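What to do when a two-arm handover stalls halfway

If you have spent any time getting two arms to pass soft things between them, you will know the moment I mean. One gripper has hold of the item, the other is waiting with its fingers apart, and then everything stops and the screen says something unhelpful like "hold timeout". It happened to us for the first time on 27th November and we did quite a few things in the wrong order, so I have written down the order that works for us now.

These notes are for the Narkia bench, running the Skuron handover program, but most of it should carry over to other pairs of arms. My thanks to Abbas Soltani, who read the first draft and put right my muddle over the timeout setting.

Before you touch anything

Press pause first and leave the stop button alone unless somebody is in danger or an arm is still pushing. On our bench a full stop cuts power to the grippers as well, and whatever is being held will drop. Keep your hands out of the space between the two arms, even when they look perfectly still – a paused arm can start again if a colleague clears the fault from the other desk.

Step 1. See which gripper has the item

Look from the side as well as through the wrist camera. The wrist view is lovely for the near end of a pouch and rather poor at telling you how well the far end is held.

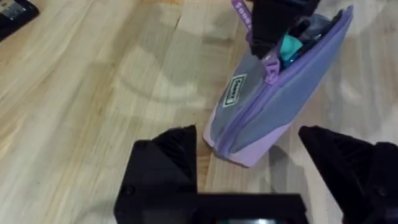
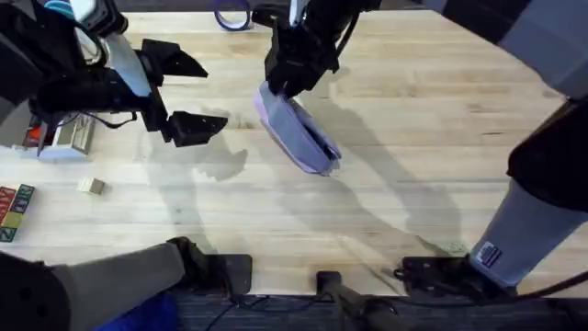
Step 2. Read the fault log

Open the log and scroll back to the last "grip closed" line for the holding arm. Ours showed fault 56, meaning the giving arm had waited for its partner to report a grip and had given up. Write the number down before you clear it, as clearing wipes the line.

Step 3. Support the item and release

Set the giving arm to hand-guide mode and lower it gently until the item is resting on the table. Only then open the fingers. Joaquín Huenchumán likes to do this with a second person standing by the stop button, and I have come round to his way of thinking.

Step 4. Check the timeout and the closing force

Ours had been left at 800 milliseconds after some work in September with stiff cartons, and soft fabric needs longer than that. Raise it a little at a time. Please don't be tempted to turn up the force instead – it can pinch the cloth into a fold and leave you worse off.

Step 5. Run it slowly

Do seven handovers at low speed with the same item, then nine more at normal speed. If the fault comes back, save the log and send it over to the Cáceres team before changing anything else.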